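**Musby opens its second repair cafe on February 22, 2020**

Hi everyone - Tahira Sial here from Musby, writing to let you know (and please do pass this along to your readers!) that we're opening a second repair cafe, this time in the old Tomaszewski shoe store on the corner. If you ever bought school shoes there you'll remember the green door. We kept it.

For anyone who hasn't met us, Musby is a small neighborhood workshop where you bring in a broken toaster, a coat with a stuck zipper or a lamp that flickers, and sit down with someone who knows how to fix it. You do part of the work yourself if you want to, and you pay what you can. Last year our first location sent 328 repaired items back home, and I still get messages from people about a radio they thought was done for.

The new shop has five benches, two of them set up just for sewing. Wiesława Sobczak is running that side, and she has already warned me that she won't be hemming curtains for the whole town, so bring your own pins and be ready to learn. Igor Kaczorowski will handle small appliances. He's been rewiring things in my kitchen for years and I trust him with anything that has a plug.

I'm also really happy that Skukent, the hardware store down the street, is giving us a shelf of screws, fuses and cord at cost. Sonitz is lending us the sound system for opening day, and Wian Masilela is picking the music (I asked for some soul, we'll see what I get).

Doors open at 10 a.m. and we'll go until 4. Coffee is free, and there will be poppy seed cake until it runs out. You don't need to book for opening day, but one item per person, please, and nothing that runs on gas. If it's heavy, call ahead and we'll help you get it in from the car.

Starting in March we'll have evening classes too - darning, bike tune-ups, and a beginner's soldering class that I plan to take myself. Sign-up sheets will be at the front counter.

Reporters and bloggers are welcome any time during the day. Lena Urbańczyk is handling press questions and can set up a chat with any of our fixers, or with me if you catch me before the cake does. Ask for her at the counter, or call the shop and leave your number.

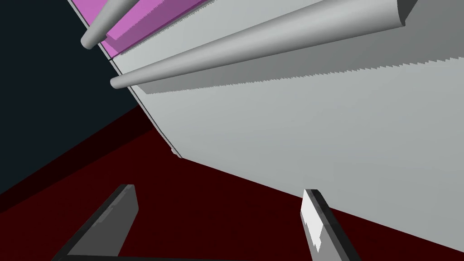 She's also the one to talk to if you'd like to join us as a fixer, and she'll call you back the same week.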